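Horkix brush refills: worth $100 a year?

dkowal_millport
29 Oct 2023
Horkix wants me on a plan that mails a new hand brush every 2 months. They claim bristles "lose grip" after 600 sweeps. Says who?
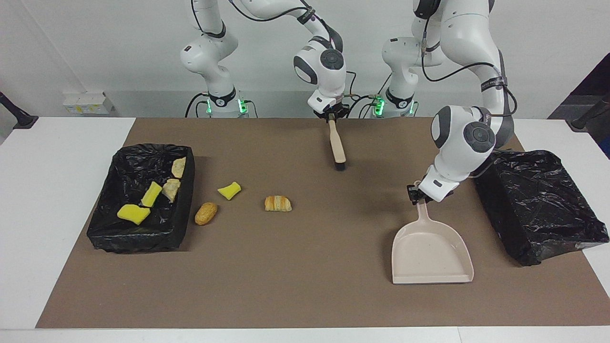
gronow_fan
Bristles do wear, but slowly. A short block of dark bristles on a light wooden handle, same type as this one, has lasted me years. I don't buy the 600 figure.

Anika Kowalczyk
I do, sort of. Mine splayed by December.

gronow_fan
Doing what, scrubbing brick?

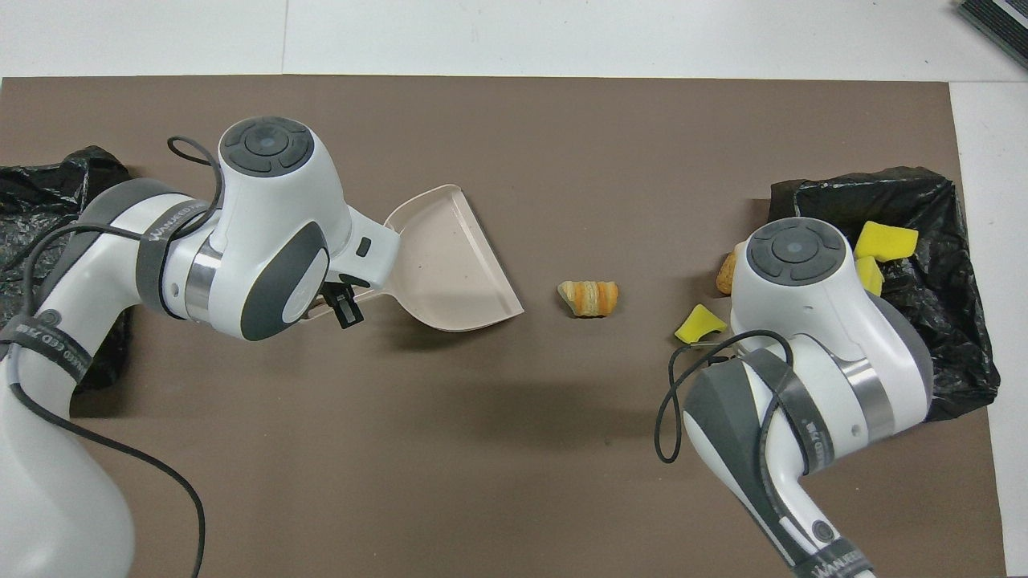
Darnell Castellanos
Splayed or not, read the cancellation terms first. Trundico pulled the same thing.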